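Posts | About | Archive | Contact

What the arms cost, and what everything else cost

May 9, 2020

I have been putting off writing this one because it involves adding things up. Regular readers (hello, both of you) will know that since November I have been trying to buy a two-armed robot for the workshop without telling anyone at home or at the bank what a two-armed robot costs. Both have now been told. The bank took it better.

The workshop refurbishes small electronics. Old monitors, routers, set-top boxes, that sort of thing, in by the carton and out by the carton. Each one leaves with a power cord in its own box, and the cords come to us the way cords come to everyone, as one large knot. Sorting them is the job that gets done at the end of the day by whoever failed to look busy. It seemed like a decent first job for a machine, on the grounds that it's dull and a cord doesn't break when you drop it.

That was the thinking. What follows is the money.

The quotes

I asked three suppliers. I'm not going to print the full prices, partly because two of them asked me not to and partly because my mother reads this.

Cliller sent a beautiful document. It had a cover page. It had a photograph of a man in a hard hat looking at a tablet. It had a price for the arms, and then it had a section called Optional Items, which listed the grippers, the controller cable, the mounting plate and the emergency stop. I rang to ask how many customers had bought the arms without the emergency stop and the fellow said he'd have to get back to me. He hasn't.

Ulel were cheaper and much quicker, and their quote was a single line in an email with a number at the end of it. When I asked what the number included, I got a second email with a bigger number at the end of it. I asked one more question after that and then stopped, as I could see where it was heading.

Kasell were in the middle. Their quote ran to six pages and everything on it was something you'd need in order to pick up a thing and put it down somewhere else. They also had a person, Viorica Obradović, who answered her own phone and asked me what I wanted to pick up. I said power cords. There was a silence.

"Boxed or loose?" she said.

I said both, eventually. She told me to budget for twice as long as I'd planned and to spend less on the table. I bought from Kasell.

The things I forgot

If you're doing one of these budgets yourself, I'd suggest writing down everything you think you need, then going for a walk, then writing down what you walked past on the way out of the shop. My first spreadsheet had four rows. The one I'm looking at now has 48, and I'm fairly sure there are a few more hiding in the credit card statement.

Freight was the first surprise. I had a figure of $500 in my head for freight, and I can't tell you where I got it. The actual invoice was $533, so I was only out by $33, and I mention it because it's the one line in the entire exercise where my guess was anywhere near. I was so pleased about it that I stopped checking the others for a month.

Then power. The workshop has plenty of outlets, all of them on the wrong wall. The electrician came out, looked at where I wanted the arms, looked at the switchboard, and asked if I'd considered wanting them somewhere else. We moved the bench. Moving the bench meant moving the shelving, and behind the shelving was the damp patch we'd put the shelving in front of, so there's now a row for plaster.

Then spares. Gripper fingers wear, and you want a second pair in the drawer before the first pair gives up. Viorica said so in the very first call and I wrote it down and underlined it and did not put it in the spreadsheet.

And then time, which I hadn't costed at all. I had pictured the crate arriving on a Monday and the cords being sorted by lunch. I've since spent more evenings than I'd like moving a robot's arms by remote control so it has something to learn from, and I've come to know a good many power cords personally. If I paid myself for those hours the workshop would be insolvent, so that row says "hobby" and has a zero next to it. My accountant at Cloutier has put a question mark beside the zero.

The things I bought and shouldn't have

A fancy work surface. I'd got it into my head that the robot needed a proper bench top with a grid of threaded holes, like you see in the brochures. I priced one, swallowed hard, and put down a deposit. Then I remembered what Viorica had said about the table, rang the supplier, and got most of the deposit back. What we use now is the white tabletop we already had with a green cloth over part of it. The cloth cost less than the phone call would have if I'd valued my dignity.

Plastic bins. I bought a stack of grey ones in three sizes because I thought boxes with flaps would be too awkward for the grippers. They're very nice bins. They've got the Christmas lights in them. The whole point of the job is cords and cardboard, so cardboard is what it ought to practise with, and we get cardboard for free by virtue of never throwing any out.

A label printer. I don't want to talk about the label printer.

Where it's up to

Both arms are in and working over the bench. The setup is two open cardboard boxes, with one coiled cord in the left one and the knot in the right. The right arm goes into the pile, the left one hangs about with its gripper open, and I try to remember which of my hands is which. The screwdriver lives on the green cloth and I've given up putting it away.

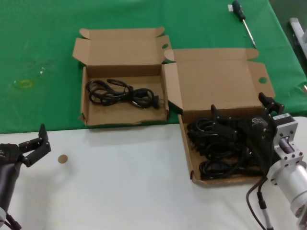 What's left to buy

The list is shorter than it was, though that's mostly owing to a lack of funds. In the order I expect to give in:

A second set of fingers. See above. They're quoted, they're sensible, and I'll order them the day after the current ones fail.

Better cable management. The arms have their own cables, and when your work is also cables you would like to be able to tell at a glance which ones you're supposed to be picking up. Kasell do a kit of clips and sleeves. A packet of hook-and-loop ties from the hardware store does the same thing in a worse colour, and I've pencilled in the worse colour.

A proper light. The workshop has one window and a fluorescent tube that was here before we were. I keep being told that lighting matters more than the camera does, usually by people who sell lights. I'll borrow the desk lamp from upstairs for a week and see whether anyone notices, here or upstairs.

A service plan. Kasell offer one by the year and I've gone back and forth on it. On the one hand, it's a lot of money to pay for something that might not go wrong. On the other, I've seen the inside of what we refurbish, and everything goes wrong. I've asked if they'll let me start it halfway through the year. Viorica said she'd ask, in the voice of somebody who has been asked that before.

A bigger box for the cords. I only put this in because my wife looked over the spreadsheet and wanted to know why there was nothing on it under ten dollars.

I haven't worked out the payback period. I did start. I took what we pay for the hours now spent sorting cords, put it against the total at the bottom of row 48, and got an answer that I'm going to check again in the morning with a coffee. If it comes out the same I'll just move the decimal point and blame the accountant.

Next post will be the plaster, unless the fingers go first.

Filed under: Workshop, Money, Regrets

Comments are open. If you're from Cliller, I'd still like to know about the emergency stop.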